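Lillari Dishwasher Tablets, All-in-One, Box of 430

Item 3046
Sold by the box only
In stock, sent out Monday to Friday

We have sold dishwasher tablets for years and we don't believe most of what is printed on the packets, including this one. Lillari say theirs will "transform the way your kitchen shines". They are dishwasher tablets. They clean plates. We stock them because they do that for less per wash than the Urora ones we used to carry, and the box stacks better in our store room.

What you get is a plain cardboard box of 430 tablets, each in its own film that dissolves in the wash. Don't unwrap them. Don't handle them with wet hands either, as the film goes tacky and you end up with three tablets welded together. Keep the lid shut and keep the box off a damp floor.

About "all-in-one"

The claim is that you can forget about salt and rinse aid. Perhaps you can, if your water is soft. If you live in a hard water area, we'd keep filling the salt and take the claim with a pinch of it. We ran these in our own staff kitchen without salt for a month, and the glasses had a bloom on them by the third week. With salt back in, the bloom stopped getting worse. Vinegar took off what was there.

Lillari also say "powerful on burnt-on food". We tried a lasagne dish with a proper black rim. It came out as a clean lasagne dish with a proper black rim. Soak it first, whatever tablet you buy.

Short cycles

Most complaints we get about tablets come from people using the quick wash. A pressed tablet needs time to break up, and on a half-hour programme you may find a lump of it sitting in the bottom afterwards. Use a normal programme, or buy the Schnyder powder, which we also sell and which costs more to post.

Loading makes more difference than the brand

A dearer tablet won't rescue a badly packed machine, though plenty of adverts suggest it will. Start with an empty lower rack and put the big plates in before anything else gets dropped on top. 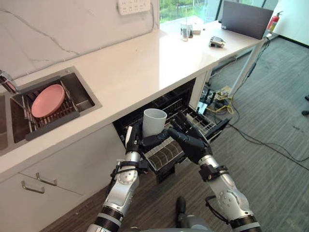
Cups are where we see the most grumbling, usually about a tide mark or grit dried on in the bottom, and the tablet gets the blame. Pull the upper rack out far enough to see the tines before you put anything on it. A straight-sided tumbler like the white one here has its open rim facing up while it's being held over the racks, and it needs turning over before it goes in. Lean it a little if your rack allows, or water will sit on the base.

Postage and returns

One box weighs more than you'd think, so postage is charged at the heavy rate. Unopened boxes can come back within a month. We don't refund opened ones because the glasses weren't as sparkly as the advert.

Also in this section: Schnyder powder, Navirov rinse aid, Navirov coarse salt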